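Relatório de andamento – linha de canetas Druseo
Período: até maio
Para: direção da Huvavbridge
Responsável: Tamunoemi Bassey

Que período bom tivemos! A primeira série da Druseo, a nossa esferográfica de corpo metálico recarregável, ficou pronta em maio: 1000 canetas montadas, das quais 336 já seguiram para a Kazemi, que faz a gravação a laser dos nomes e logotipos. A gravação saiu nítida até nas letras pequenas, e eu confesso que fiquei com uma na mesa só para mostrar às visitas.

Nos testes de escrita separamos 147 unidades da série. Só 2 falharam no arranque do traço, ambas com a mesma folga entre a ponta e a recarga. O fornecedor já corrigiu o molde e mandou peças novas, que encaixam muito melhor (o clique ficou firme, bem mais agradável).

O estojo de presente, feito pela Pliltent, é o ponto que ainda nos prende. A tampa com ímã agradou a todos, mas o forro veio num azul mais claro que o combinado e pedimos nova amostra. Se ela chegar como esperamos, fechamos a encomenda logo em seguida – sem mexer no orçamento aprovado.

Duas papelarias pediram a versão de tinta azul para o balcão, coisa que não estava no plano inicial. Gostaria muito de incluí-la na segunda série e preciso do aval da direção para comprar as recargas.

Próximos passos:
Aprovar o forro do estojo
Receber as canetas gravadas
Definir a cor das recargas da segunda série
Rever o folheto de instruções, que ainda traz o desenho antigo da tampa
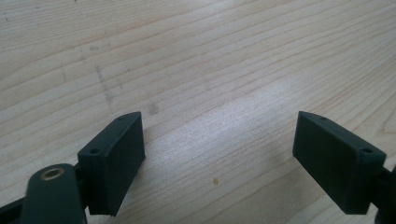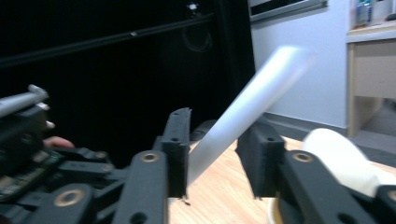

Tampo de madeira clara; na segunda foto, um tubo branco translúcido.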